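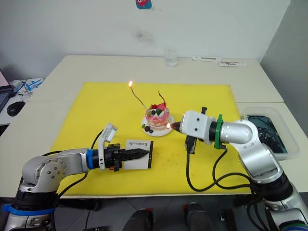 HOSP 272: Small Cakes, Finished and Presented
Handout 4

Read before the practical. Those who skipped the April handout on layers will find this one optimistic.

Size. A small round cake has no spare room. One strawberry, a few dark berries and some leaves fill the top. If you are reaching for a second strawberry, bake a larger cake.

The plate. White, plain. Fruit left over from the top may go at the front edge with a mint leaf, where it will pass for a decision.

Candles. Curved ones look elegant and burn wherever they please. Plant them before the fruit goes on. Light the taller one first and keep your sleeve out of it.

The card. "Handmade" is a claim, and Gorketti (ch. 16) spends a whole chapter on who gets to make it. Poon is shorter and ruder. Bring the card in last, upright, well away from the flame.

Marks are lost for wax on cream, fingerprints on the plate, and singing.

Write-ups due 29th May, one page. Last year's longest ran to 566 words on mint.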